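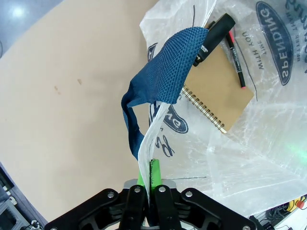

Figure 2. Plastic bag printed in navy, with a spiral notebook, a marker and a pen inside.

4.2 Do treasury disclosures tell us what firms hold?

Much of the recent writing on corporate crypto holdings takes the quarterly filing at its word. A firm says it bought, later it says it sold, and the gap between the two statements is treated as a trade with a date and a price. We doubt that the filings can bear this weight. Under the rules most of our firms follow, a coin is written down when its price falls and is left alone when its price recovers. The number on the balance sheet is therefore a record of bad days. It says little about what the position would fetch if sold.

Caron's earlier study of Zallar and Garba reads a drop in carrying value as a sale in both cases. For Zallar this may be right. For Garba we could find no matching cash inflow in the same quarter, and the drop is close to what a write-down alone would produce. The paper does not discuss this, and its main result depends on the two firms being counted alike.

We went back to the filings with a narrower question: in how many quarters does the cash flow statement confirm the sale that the balance sheet suggests? Of the 300 firm-quarters in our sample, only 7 show a drop large enough to test. In 2 of those the cash line agrees with the reading in the press. The other five are open to argument, and we have not tried to settle them by assumption. 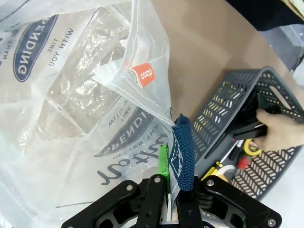
Grutthorpe is the hardest of the five. Its management described the May disposal as a way to "protect liquidity," a phrase that has been repeated in later work as if it were evidence. The firm had an unused credit line at the time and drew nothing from it afterward. Perhaps the sale was about liquidity all the same - firms do worry early - but the claim comes from the party with the most reason to make it.

Robichaud suggests using wallet records to get around the problem. We tried this for Ollora and were not persuaded. The match between wallets and owners rests on a commercial label set whose error rate is not published, and moving coins to a new custodian looks much the same on the chain as selling them. More than 1000 transfers were tagged as sales in the version we downloaded on 2022-08-13. We could not confirm any of them from the firm's own statements, so they are left out of the estimates in Section 5.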